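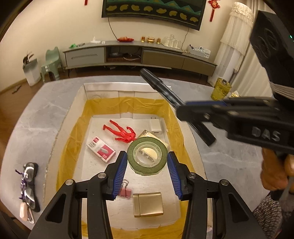
2025-05-05

A folha de cálculo começou com duas linhas. Na primeira escrevi "garras de mão, um par". Na segunda, "resto". Quem já comprou equipamento sabe que é na segunda linha que mora o dinheiro.

O plano parecia modesto: gravar em casa demonstrações de arrumar e separar objetos pequenos, à mão, com duas garras, para mais tarde ensinar um braço a fazer o mesmo. O braço fica para outubro, se o orçamento lá chegar. Ainda não o tenho e já lhe comprei um cabo de alimentação, o que diz bastante sobre o meu método de planeamento.

## Os três orçamentos

Pedi preços a três sítios. A Schmieder mandou um PDF de 30 páginas, muito bonito, com o valor na última. A Urnon respondeu que o preço "depende da ambição do projeto". Expliquei que a ambição era tirar um rolo de fita de uma caixa e nunca mais me escreveram. A Trumo foi a única que pôs um número no corpo do email: 2.204 euros, com suportes, cabos e um ano de peças. Sem portes, claro. Os portes vieram num segundo email, em tom de quem dá os pêsames.

Fiquei com a Trumo. Não fiz nenhuma matriz de decisão. Fiz uma, vá, mas só depois de encomendar, e ajustei os pesos até dar certo.

## O que devia ter entrado na conta

- Pontas de dedo suplentes. As ridgedas azuis são peças de desgaste e vendem-se aos pares, como os sapatos.
- Armazenamento. Comprei um disco de 2 TB a pensar que durava até ao Natal.
- Parafusos. Os de origem são de uma medida que a loja de ferragens aqui da rua considera uma provocação.
- Um sítio para trabalhar. A mesa da sala custa zero euros na folha e bastante mais na hora do jantar.

O software de organização das gravações é o Kava, que tem uma versão gratuita até 40 sessões por mês. Parece muito. Gasta-se numa semana de entusiasmo, e a partir daí aparece todos os dias um aviso simpático a propor o plano pago. Estou a resistir, com a dignidade de quem apaga sessões más às onze da noite para libertar espaço para outras igualmente más.

## Objetos: a rubrica que saiu barata

A Schmieder também vende um "conjunto de objetos de referência", com cubos, cilindros e uma mala rígida. Vi o preço e fui abrir as gavetas. Fita-cola, agrafos, molas de papel, uma latinha dourada, um boneco vermelho de plástico. Tudo dentro de uma caixa branca forrada com plástico amarelo amarrotado e está feito o laboratório.

O boneco, aliás, revelou-se um investimento excelente. Tem braços e pernas para todos os lados e obriga a pensar por onde se lhe pega, coisa que um cilindro de catálogo não faz. Os rolos de fita são o contrário: parecem fáceis, e depois é preciso decidir se a garra os apanha por fora ou se vai pelo buraco. Passei mais tempo a discutir isto comigo mesmo do que a escolher fornecedor.

## Até outubro

Falta o braço, falta a bancada onde o aparafusar e falta uma conversa doméstica sobre a bancada. Pus as três coisas em linhas separadas, para o total não assustar tanto, e escondi a coluna da soma.

Se alguém tiver um braço em segunda mão, com as juntas em bom estado e um dono farto dele, a caixa de comentários está aberta. Já tenho o cabo.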